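Employee Vision Benefit Enters Its Second Year at Oltham

Last updated 1 August 2019

14 shares | 3 comments

The Oltham campus of Folleo opened its employee vision benefit to all staff in June of last year. Under the plan, each eligible employee may receive an eye examination and one pair of prescription glasses every 2 years, with the cost of the examination paid in full. The benefits manager met with the staff bulletin to review the first year and to answer questions that have come in through the help desk.

The manager said the office had expected most claims to come from employees who already wore glasses. The records show a different pattern. Of the 782 employees who used the benefit in its first year, many had not had an eye examination since they were in school.

"We had people in their forties who had simply gotten used to leaning toward the screen," the manager said. "They did not think of it as a vision problem. They thought they were tired."

Examinations are provided by Boonyarit, which operates an office within walking distance of the main gate and keeps evening hours for second-shift employees. Claims are handled by Jeltel. Employees do not need to submit a receipt when they visit Boonyarit, but those who choose an outside provider must file a claim within 90 days of the visit. The manager noted that late filing was the most common cause of denied claims during the year.

"The date that matters is the date of the examination," the manager said. "Employees sometimes count from the day they pick up their glasses, and by then several weeks may have passed."

The allowance for frames is $100. Employees may select a more expensive frame and pay the difference through payroll deduction. Lenses are covered separately, and single-vision and bifocal lenses carry no charge. Progressive lenses are covered in part. Asked whether the frame allowance would be raised, the manager said that the question is under review and that any change would be announced with the fall enrollment materials.

Several employees have asked whether computer glasses are included. The manager explained that they are covered when they are prescribed following an examination, but that nonprescription glasses bought in a store are not. Prescription safety glasses fall under a separate program run by the plant safety office and do not count against the vision allowance.

The plan does not replace lost glasses. It will pay for one repair during each benefit period, including hinges, nose pads, and a scratched lens.

"Most of the damage we hear about happens at a desk or in a bag," the manager said. "A hard case prevents a good deal of it, and we would ask people to use one." 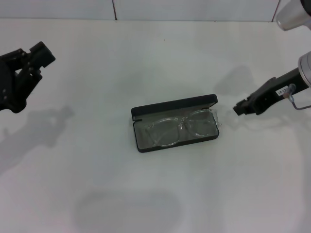
One second-shift employee wrote to the bulletin that the repair rule was clear enough, but that dependents had been left out of the plan and that children's glasses were the larger expense at home. The manager acknowledged the concern and said that dependent coverage had been the most frequent request on the June survey.

"We have asked Jeltel for pricing on a family option," the manager said. "I cannot promise an outcome. I can say that the request was received and that it is being considered."

New employees become eligible on the first day of the month after they are hired. Appointments at Boonyarit may be made by telephone or at the front desk of the benefits office.

3 comments

Contact the Benefits Office | © 2019 Folleo | Back to top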